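Besuch bei Clellska, 16. November 2022 (Mittwoch)

Ich wollte schon lange einmal zu Clellska gehen, weil eine Kollegin mir die Einladung zum offenen Nachmittag weitergegeben hat. Mit dem Bus von Ferkley dauert es 27 Minuten, danach geht man noch ein Stück zu Fuß am Kanal. Am Eingang bekommt man einen Aufkleber und einen Zettel mit dem Plan. Es waren 200 Besucher angemeldet, und in den Gängen war es ziemlich eng.

Unsere Gruppe hatte 11 Personen. Zuerst sahen wir das Lager von Hviid, wo Kartons und Polstermaterial liegen, und dann die Abteilung für kleine Dinge des Alltags. Dieser Teil hat mir am besten gefallen. Man beschäftigt sich dort mit ganz gewöhnlichen Sachen: Textilien, Behälter, flache Teile. Auf der gesprenkelten Fläche, die mich an den Hausflur meiner Großeltern erinnert hat, lag eine weiße Schale mit quadratischen Fächern, etwas schräg, und an ihrer Ecke ein kleines rundes braunes Ding. Auch ein gestricktes Stück mit Streifen habe ich mir gemerkt, in Senfgelb und Olivgrün, unten noch Creme, Orange und ein tiefes Rot. Ich stricke selbst ein wenig und habe natürlich zuerst auf die Rippen geschaut. 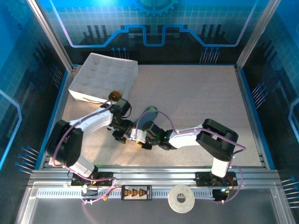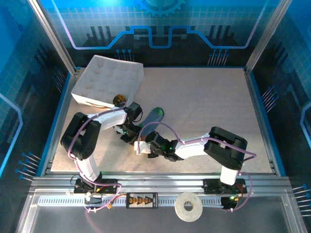
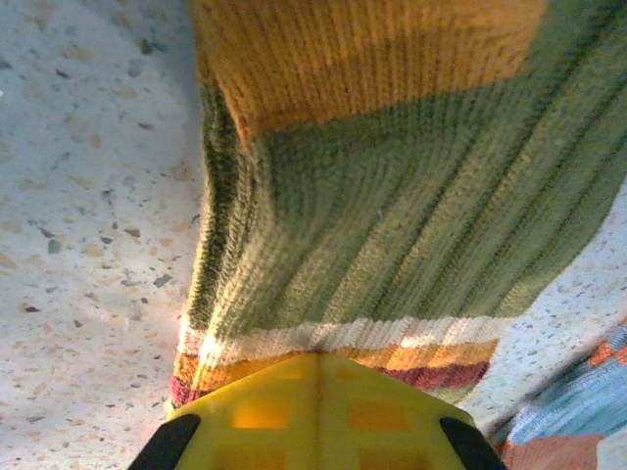 *Clellska, Abteilung für kleine Dinge. Erstes und zweites Bild: die weiße Schale mit den Fächern; drittes Bild: das gestreifte Strickstück aus der Nähe.*

Nach der Abteilung gab es Kaffee in der Kantine, dazu einen Kuchen mit Mohn, der leider schnell weg war. An der Wand hing eine Tafel über das Projekt Cindale. Ich habe sie nur halb gelesen, weil so viele Leute davor standen. Soweit ich verstanden habe, geht es um das Sortieren von Haushaltssachen, und im Dezember soll ein Heft dazu erscheinen.

Für die Fragen am Ende waren leider nur wenige Minuten geplant. Ich hätte gern gewusst, nach welcher Regel man die Gegenstände aussucht. Der Eintritt kostete 3 Euro, der Kaffee war dabei. Wer mit dem Bus zurückfährt, soll auf die Haltestelle achten: Sie liegt auf der anderen Seite der Brücke.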